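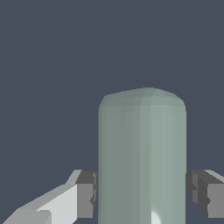 Rainwater in Siltville is soft and slightly acidic, so I have been sizing a storage tank for the garden before the dry spell gets worse. The roof drains 41 square metres, and a decent June gives me 775 litres after losses. The shape I keep coming back to is a plain upright cylinder with straight sides and a domed top, in pale green — a flat lid collects leaves and sags.

Lewis Rennie argues for two smaller tanks joined at the base. His pair holds 378 litres each and the join has leaked twice. I would sooner have one outlet and one overflow.

Still to settle: the base. A full tank needs a level slab, and mine slopes towards the fence. I'll dig it out next week.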